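Bathroom Counter Tips From a Robot Training Study

Household robots learn to tidy a vanity by copying people. In the Pleltness study, the people wore no special suit. They held a gripper in each hand, did the chore at a real sink, and the recordings were used to train the robot. Part of the result is useful to anyone who cleans a bathroom.

Clear one strip of counter first. The trained system finished 69 percent of its tidying runs when there was an open strip beside the sink. With bottles spread along the whole edge, it failed more than twice as often, mostly by knocking over a neighbor of the thing it was reaching for. People do the same when they hurry.

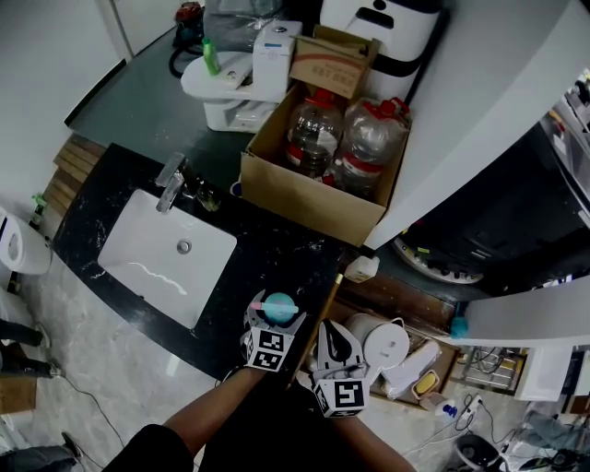
Move round things before tall ones. A round item near the edge can roll, and it is easier to pick up while the space next to it is open. Hold it with one hand and keep the other free for whatever is in the way.

Limit what stands by the faucet. The Bevau team, who repeated the test in January, got their steadiest results with 2 items or fewer there. Soap and one bottle is plenty for most sinks.

Sort by where things go. In both studies the runs went faster when everything bound for the same shelf was moved together. Six items make a good batch. Wipe the cleared part before starting the next one.

Dark stone hides water spots until it dries, so go over it once more with a dry cloth and check it from the side.

Last updated Saturday, March 24, 2018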